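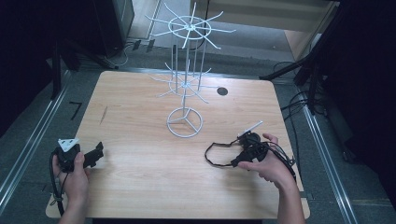 White wire display rack with two tiers of hooks, on one of the wood tables.

Report from the Fasley shop fittings fair
16 February 2021

I run a small gift and card shop and have gone to the Fasley fair for several years, mostly to look at fixtures and paper bags. The last one was in November, and I was asked by a few readers to write up what I saw. It has taken me longer than planned.

The fair is held in the old Volutcombe hall, a short walk from the station. Parking is free but the lot fills up early, so I took the train. There was a line at the door when I arrived, and staff were letting people in a few at a time. Entry was by printed ticket only. Two people ahead of me had theirs on a phone and were sent to a desk to have them printed, which took a while.

According to the program there were 127 exhibitors, down from nearly 200 the year before. The upstairs gallery was closed as a result and everything was on the ground floor. I preferred it that way. The aisles were wider and it was easier to find a stand again after walking past it.

I started with shelving. Skimetti had the largest stand, near the entrance, with slatted wall panels and a new bracket that locks with a quarter turn. I tried it several times and it held well. The sales staff told me the old brackets will still fit the new panels, but not the other way around. Anyone adding to an existing wall should check which type they have before ordering. Delivery was quoted at six weeks, and longer for colors other than white or gray.

Small counter fixtures were at the back of the hall. Most of us in this trade use spinners for keyrings, earrings, small bags of candy and anything else with a hole punched in the card. The things to check are the width of the base and how far the hooks stick out when they are full. A spinner that looks tidy when empty can take up a lot of counter once it is stocked, and customers with bags will catch it. I measured my own counter before I went and had the numbers on a card in my coat pocket.

Tables and counters were in the next aisle. Several makers were showing light wood tops, and I spent some time asking about wear. A shop counter gets coins, keys and box corners dragged over it all day.

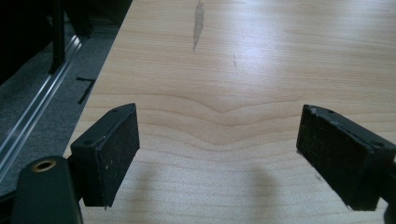 Pale wood hides dust well but shows ink and dark scuffs, so the finish matters more than I had thought. One maker recommended a matte oil that can be touched up in place. Another said a hard lacquer lasts longer, but the whole top has to be sanded when it does wear through. I have had both at different times and would go with the oil. The lowest price I was given for a counter top in the size I need was 1297, without legs or delivery.

Lunch was poor. There was one food stand, with sandwiches and soup, and the soup was gone by the time I got there. Bring your own if you go next time. Coffee was fine and there were enough seats.

In the afternoon I went to a talk on window displays given by Palma, a firm that fits out small stores. The speaker kept to low-cost changes, such as moving lights forward and leaving the bottom third of the window clear so people can see in. I have since done the second of these in my own window. The talk on card payments was moved to an earlier time without notice and I missed it.

Paper goods were thinner than usual. Only two bag printers came, and both had a minimum order higher than I can store. I picked up 17 samples of tissue and wrap anyway and have gone through most of them. The recycled kraft was the best of the lot - it folds cleanly and doesn't tear at the tape.

I left at four with one order placed, for wall panels, and a quote for a counter. The panels arrived in early January with one end cap missing, and the replacement came the following week. I am still thinking about the counter.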